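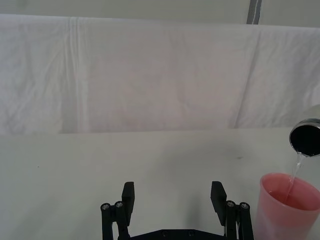

My aunt hung the white cloth the week she moved into the flat above the old Marchetti bakery in Stiltness, and she told everyone who climbed the stairs that it was only until she found a proper curtain. That was in January. I was eleven, and I believed her, the way you believe a grown-up who is holding pins in her mouth.

She folded the top edge over the rail and let the rest come down behind her worktable, and then she stood back and frowned at it for so long that I ate both of our sandwiches. It had a crease down the left side from years of lying in a drawer. She had ironed that crease twice, once with steam and once with a damp tea towel and a good deal of muttering, and it was still there, standing up a little, like the part in somebody's hair. On the right, where one piece lapped over another, the fold ran off at a slant. She could have fixed that one. She said she would get to it.

The table was white too, and flat as a pond on a still day, and between the two of them, the cloth and the table, that corner of the room had a kind of hush to it. My aunt mended things there. People brought her teapots and picture frames, music boxes, the arms of dolls, a barometer from the harbor office in Havcombe that had been predicting storms since before the war and had been right about 40 times, by the harbor master's own tally, out of who knows how many. She set each thing down against the white and looked at it before she would so much as touch it with a finger.

"You can't see what's wrong with a thing when there's other things behind it," she told me. I thought this was a remark about teapots, and I suppose it was, mostly, because she then spent a quarter of an hour showing me where a spout had been glued on by somebody in a hurry.

I went to her every afternoon that winter while my mother was working the late shift at the Kinen laundry. My job was to wipe the table between one customer and the next. I was very proud of this job and I took much too long at it, going in circles from the middle outward with a soft rag, the way she liked, and then crouching down until my eyes were level with the top to look for anything I had missed. There was always something. A grain of plaster, a crumb of old glue, one small dark speck that might have come off anything at all. She never scolded me for those. She would wet the end of her finger and pick the speck up and look at it closely, as if it might be wanted later, and now and then it was. A bit of enamel no bigger than a poppy seed went back onto the lid of a snuffbox that way, and the man who owned it cried a little and paid her in eels.

Spring came and the cloth stayed up. Toward evening, when the light went around to the other side of the building, the shaded parts of it turned a color I didn't have a word for, somewhere between gray and the inside of a mussel shell. I used to put my chin on my arms and watch it happen. My aunt would go on working until she had to hold a thing right up to her nose, and then she would sigh and say well, that's that, and put the kettle on, and we would have our tea at the white table like two people having a picnic on the snow.

When I was older and knew everything, I bought her a curtain. It was green, with a lining, and I had saved for it. She was so pleased – she really was, she held it up against herself and turned around in it – and that same night she hung it in her bedroom, where it looked very fine and where no teapot ever sat in front of it.

The flat is mine these days. The bakery downstairs sells bicycles now, and the stairs have a new rail that wobbles worse than the old one did. I don't mend things for a living, but people here have long memories, and every so often somebody knocks with a parcel under one arm and asks whether this is still the place. I say come in, mind the step. I wipe the table first, from the middle outward, and while they are undoing the string I look over at that crease and think that one of these days I ought to take the iron to it.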